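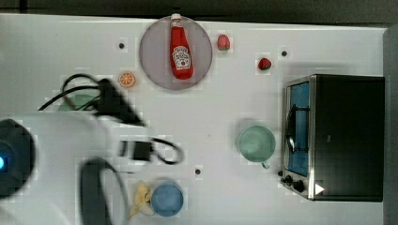 3. Materials and Table Layout

3.1 Selection of Objects

The objects used in the table study were drawn from the Hanari inventory, a list of household items first compiled for work on how adults describe the contents of a kitchen. The full inventory contains 106 entries. Large appliances that could not be placed on a table were removed, as were sharp items and anything made of glass, and 75 entries remained. Smaller sets were then drawn for each layout so that a respondent could take in the whole table at once.

Three kinds of object were required in every set: food, dishes, and at least one item that a respondent would be unlikely to move. Toy versions of fresh foods were accepted. Fruit changes color over the course of a long study, and early trials with fresh strawberries had to be stopped for that reason. Packaged foods were chosen for their familiar shape and label. The ketchup bottle was kept in the final set after respondents in the trial phase named it more readily than any other packaged item.

The toaster oven served as the fixed item. It takes up a large part of the right side of the table, and respondents were told to treat its position as given. They were free to suggest that other objects be placed in it, on it, or beside it.

3.2 Placement

All layouts were set on the same white tabletop. Objects were placed according to a written plan prepared by Karabo Mabaso, who did not take part in scoring. The plan had two aims. Some objects were to stand where most households would accept them, and others were to be placed so that a respondent might reasonably wish to move them. A bottle lying on a plate was used for the second purpose. The plate is an ordinary place for food and an unusual one for a container of sauce, and the pairing drew longer comments than a bottle standing on the bare table would have done.

Small foods were set out singly. In the layout reported in this section, the orange slice lies to one side of the plate and the two strawberries to the other, with the second strawberry farther out. Respondents could therefore group the fruit together, move it onto the plate, or assign each piece to a different vessel. A colander and a bowl were included to make the last of these choices possible. Both can hold fruit, but they suggest different stages of work: rinsing in the first case, serving or storing in the second.

Figure 3. Fruit and vessels in the table layout. The light green colander is at middle left, with the blue bowl and the toy banana near the bottom center. The ketchup bottle lies on the round plate.
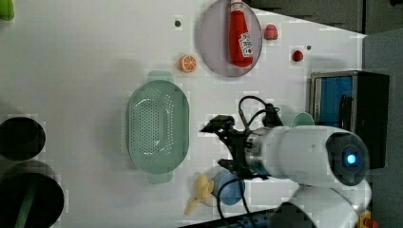 3.3 Respondent Task

Respondents worked through a printed sheet that listed the movable objects in random order. For each object they recorded whether it should stay where it was or be moved, and if moved, to what place. A short space was left for a reason. No time limit was set. Most respondents finished the sheet in a single sitting, and those who asked to pause were allowed to do so.

The sheet used plain names only. Terms such as "clutter," "mess," and "out of place" were left out of the instructions, following the advice of Van Wyk reviewers on an earlier draft, who noted that such words tell the reader that something is wrong before any judgment has been made. The instructions asked respondents to think of the table as part of a kitchen in which a meal would be prepared later in the day.

3.4 Scoring of Answers

The completed sheets yielded 1,488 answers. Each was assigned to one of four groups: stay, move to a vessel, move to the appliance, or move off the table. Answers naming two places were scored by the first place given. Touran Salehi scored the full set, and a second reader scored a portion of it without access to the first reader's marks. Differences were settled by discussion, and 97 answers were changed as a result.

Most of these changes concerned the plate and the bottle. A reply such as "put it away" could refer to either object, and several respondents had written a single reply beside both names. The revised rule treats such a reply as two separate answers. Replies that named the mug as a place for food were rare and were kept in the vessel group.

Figure 4. The table from directly above, with the bottle on the plate, the orange slice to its left, the two strawberries to its right, and the toaster oven on the right side of the table.

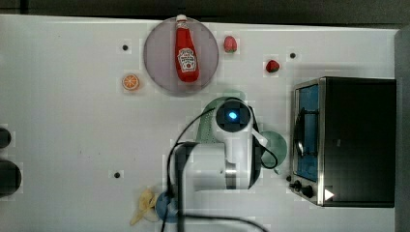 3.5 Limits of the Layout

The tabletop offers no cupboards, drawers, or refrigerator. Respondents who would store ketchup on a cold shelf had to write this in as a move off the table, and the group therefore combines storage with disposal. The Stokell version of the sheet, adopted for the second study, separates the two. Toy foods may also have made some respondents less concerned with washing or spoilage than they would be at home. The comments contain few references to either, and the effect was not tested further.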